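Wirau Hand Gripper G2
Home > Grippers > Hand-held > G2

Price: 870 EUR per piece, without tax
Delivery time: 30 working days
Weight, ready to use: 71 dkg (0.71 kg)

The G2 is a gripper which a person holds in the hand and uses for ordinary work: folding a towel, putting cups in a rack, sorting screws in trays. The recordings from this work are used to teach a robot arm the same job. We sell it to laboratories and to small factories which want to find out if a machine can already take over some chores from their people.

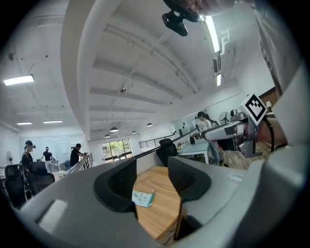 Many customers ask us if the robot can clean a kitchen today. Our answer is: partly. Picking up a cup or a box goes well in most cases. Thin and flat things remain difficult, and a paper card on a wooden tabletop, lying between two black ribbed finger pads, is a good test for this. A person slides the card to the edge without thinking. The arm must learn it, and in our own trials at the Vistulov workshop it still failed too often for daily use. Wet cloth and plastic bags are also not solved.

For the shop floor the situation is better. Parts have always the same shape and they come to the same place. For one sorting job we advise you to plan 2000 recordings before you decide anything. If the parts are changed, please plan new recordings.

In the box:
1 gripper with housing
2 finger pads, mounted
2 spare finger pads
1 camera mount
Printed manual in English and German

Not in the box: camera, robot arm, software for training. The Driser arm adapter is ordered separately. The older Pillay adapter does not fit the G2, only the G1.

Care: Clean the finger pads with water and mild soap. Do not use alcohol, the rubber becomes hard from it. Worn pads slip on smooth things and the recordings become worse, so please change them in time.

Price and delivery time are valid from Thu 5 November. For orders of more than one piece, please write to us and we will send you an offer.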